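Section 7: Setting up the pair for the pencil case task

If you're reading this you've already bolted the mounts down (section 5) and your arms answer when you call them. Great! Now we get to the fun part, teaching them to open and handle a soft case. I've set up this cell more times than I'd like to admit, and these are the steps in the order I do them on a Friday morning, with a coffee well away from the table.

1. Switch on the left arm, wait for it to settle, then switch on the right. If you do both at once the Zorkent controller sometimes swaps their names and you'll spend ages moving the wrong one.

2. Send both arms to the ready pose. Hands off the table while they travel, please.

3. Put the case in the middle, on a slant, with the zipper open and the pens lying lengthwise.

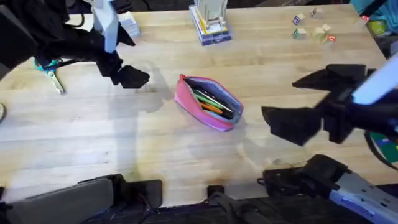 4. Set the speed cap to 600 for the first runs. You can go up to 1000 later, but soft things behave badly at speed and so do I when I have to pick pens off the floor. I leave bare wood between the case and the right gripper so that arm has room to come in low. Odds and ends like the alphabet blocks can stay on the far part of the table as long as neither arm has to cross them on its way in.

NOTE: Harpreet Lévesque likes to start with the case closed. You can, but get the open version working first. The closed one needs the pull-tab routine in section 9 and it's fussy.

5. Jog the left gripper over to the case by hand control, fingers open. Go slowly for the last bit and watch the shadow of the fingers on the wood, it's a surprisingly good height gauge!

6. Close the fingers on the fabric until it stops sliding, then give it two more clicks. My grip value ends up at 69 nearly every time. Yours may be different if you're on the older Rellier finger pads (they're harder, so come down a little).

CAUTION: Don't grip across the zipper teeth. Gemma Barbieri chewed through a finger pad that way in February and we had to wait for new ones.

7. Lift a little, stop, and check the wrist view. You want to see the opening of the case and some of what's in it. If all you get is fabric, back off, turn the wrist, and try again. 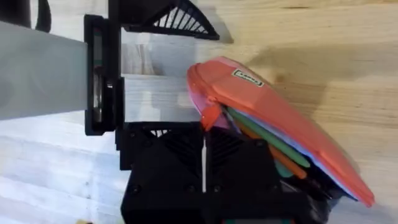 8. Once you're happy with the view, save the pose under a name you'll recognize next month. I put my initials and the grip value in mine. "test2final" is no use to anyone, Corrado.

9. Lower the case, open the fingers, and send both arms back to ready. Run the saved pose from the start without touching anything. If the case comes up tilted, go back to step 5 and take hold closer to its middle.

NOTE: Check the cables at the mounts before you walk away. They should have slack through the whole move, and if one pulls tight at any point, stop and reroute it. Ubaldo Melis has the spare clips in the Krawczyk drawer.

When a full set of runs goes through clean, raise the speed a step at a time and write the new value on the card by the controller. Wrist camera cleaning is in section 8.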